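Re: Written rule for reset and pass/fail on basket tasks?

fmlemieux
Posts: 134

We have four people running pick and place on two benches, and everyone has a different idea of what a finished episode is. One operator stops as soon as the object touches the bottom of the basket. Another opens the gripper, backs out to home and then stops. A third sometimes nudges the object toward the middle first. I'm writing one page of rules to tape up by the benches and I'd like to know what other labs put on theirs. Looking for the basket tasks only, toy food and small packages going in and out.

Draft so far:

1. Object starts where the task card says.
2. Episode ends when the object is at rest inside the basket and the fingers are open and clear of the rim.
3. Rim contact is allowed. Moving the basket is a fail.
4. Operator marks pass or fail before touching anything on the table.

Francine

zsandhu76

Rule 3 is going to cause you trouble. Woven baskets are light and they slide if you look at them wrong. If any movement is a fail you will throw away half your episodes. We wrote "basket stays inside its taped outline" and that settled it.

Rule 4 is good. We had people resetting first and scoring from memory, and the scores drifted over a shift.

salvador_v

I disagree with the taped outline. Tape shows up in the wrist view and then you have a line on the table that only exists in your lab. We tried it at Darnach and took it off again in March. A printed template that you lay down for the reset and lift off before recording does the same job.

zsandhu76

Fair point on the template. But then the operator is judging movement by eye with nothing on the table to judge against. You've moved the problem.

salvador_v

We judge it after, by overlaying the first and last image from the fixed camera. Takes a few seconds. The limit is 2 cm.

Yvette MacLeod

Whatever you decide about tape, write down what "in the basket" means. That was our longest argument. Ours reads: the whole object is below the top of the rim and would stay there if the basket were picked up. A flat thing like a toy pizza slice lying on the floor of the basket is easy, everybody agrees on it. A box leaning on the inside wall is where people split. 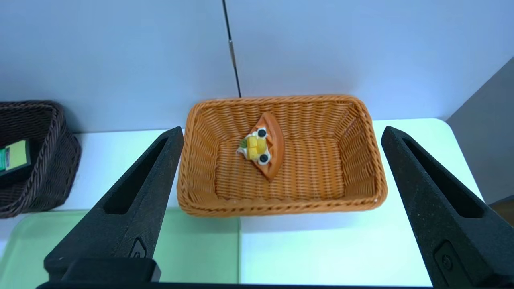

Our rule is that leaning counts as in, as long as no part of it is over the rim. We also dropped any requirement about where in the basket the object ends up. Left, right, against the back wall, all the same. If you care about position, make it a separate task with its own card, and don't let operators nudge things to be tidy. A nudge is a second action and it muddies the label.

fmlemieux

Yvette, that's the wording I was missing. I'll take it if you don't mind. Do you say anything about a second basket on the table? We often have two out.

Yvette MacLeod

Go ahead and use it. With two baskets, the card names the target by color and the other one is treated like furniture. Contents of the other basket must be the same at the end as at the start. If a finger brushes it, we log it as a contact and keep the episode.

mmckinnon

I run the review side at Lirirora so I see this from the other end. Last batch I had 2000 basket episodes and flagged 76 of them. The largest group was early stops, where the recording ends with the fingers still low between the walls and you can't tell if the object was released. So I would make rule 2 stricter. "Clear of the rim" is read differently by different people. Say the fingers are open and the arm is back at home.

Zachary, we also count any tipping of the basket as a fail, sliding or not.

zsandhu76

Tipping as a fail, agreed. Back at home I don't like. It adds dead time to every episode and you end up trimming it later.

mmckinnon

We trim it by script. I would rather have it and cut it than not have it.

salvador_v

Same here. Home position also gives you a clean last image for the overlay.

fmlemieux

Revised page, going up tomorrow:

1. Set object and basket with the template. Remove the template before recording.
2. The card names the target basket by color. The other basket is left as it is. Log any contact with it.
3. In means the whole object is below the top of the rim and would stay there if the basket were lifted. Leaning is fine. No nudging.
4. Basket may slide up to 2 cm. Any tipping is a fail.
5. Open fingers, return to home, then stop.
6. Mark pass or fail before touching the table.

Zachary, I know you don't like 5. We'll try it for a month and I'll post the flag rate.

zsandhu76

Fine by me. Put a revision number on the sheet. We had two versions taped up at once for most of a winter.

fmlemieux

Rev 1 added at the bottom, with my initials.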